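Folding in other people's bedrooms

The lab at Vavik keeps a table for folding clothes. It is flat, grey and bolted to the floor, and for two years every garment the group's arms learned to fold was folded on it. The results looked good on paper. Then the team put a mattress where the table had been, and the success rate fell so far that they checked the software for a fault.

"There was no fault," says the engineer who leads the project, which is called Broris. "The policy had learned the table. It knew where the surface was, so it never had to look for it. On a bed the surface gives when you press it, and it isn't level to begin with."

The group's answer was to stop collecting data in the lab. People now go into homes with a pair of hand-held grippers, each with its own camera, and fold whatever is in the drawers on whatever bed is there. The recordings are used to train arms that carry the same fingers.

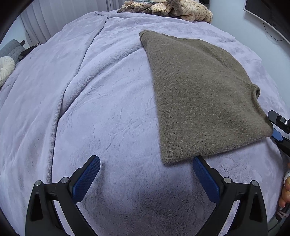
Words and interview: Tanguy

"A knit on a fleece cover is close to the worst case we have," she says. "Both of them are soft and both of them move. If you close the fingers a bit too low you come up with sweater and blanket together, and then you drag the whole bed with you."

The team collected 3358 demonstrations in 23 homes, all of them in and near Flivholm. Each one starts with a garment laid out on the bed and ends when the person doing the folding says it is finished. Nobody was given a standard fold. The engineer says this caused an argument inside the group, and that she was on the losing side of it at first.

"I wanted one fold for sweaters and one for shirts. A colleague said that if we did that we would be teaching people to behave like our robot. We tried both for a month in January and his data trained better, so I gave in."

The result they are reporting is a comparison. One policy was trained on demonstrations from the lab table only, the other on the same number from homes. Both were then given 100 attempts on beds neither had seen. The table policy finished 31 folds and the home policy finished 74. On the lab table itself the home policy was slightly worse, which she says she expected and does not mind.

Most of the failures that remain come in the first few seconds. The arm has to decide where the edge of the garment is, and a hem lying on a raised fold of the bedding can look much like the fold itself. Colour helps less than people think. The group tried converting the recordings to grey and lost only three folds out of the hundred.

"What it seems to use is the line of the edge and the way the texture changes," she says. "We can't say that for certain. We have only covered up parts of the picture and watched what happened to the score."
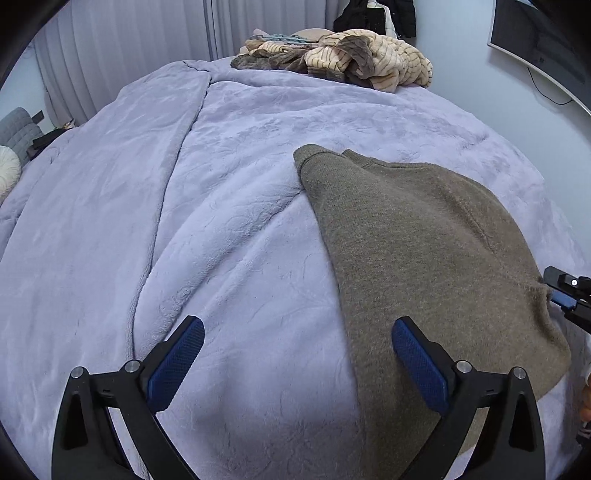

Tanguy

The views come from wide lenses mounted behind the fingers, so the pads stay in sight and so does a good deal of the room. At first the group cropped the room away. They thought curtains and televisions would only confuse the training. Putting the full view back gained them six folds.

She is careful about why. A pile of bedding at the far end might tell the arm which way the bed runs, or the wider view might simply make it easier to work out how the hand has moved. They plan to separate the two, but the test needs a fresh set of recordings.

Speed is the other complaint. A practised person folds a sweater in a few seconds. The arm is allowed 180 seconds and often uses most of them – it re-grips, lets go and tries again. Attempts that ran over the limit were scored as failures, even when the fold was nearly done.

I asked whether the table would be thrown out. She said no. It is still the quickest place to find out whether a new pair of fingers works at all, and the mattress takes up half the room.

The next round of home visits will add duvet covers and fitted sheets. She is not looking forward to the fitted sheets.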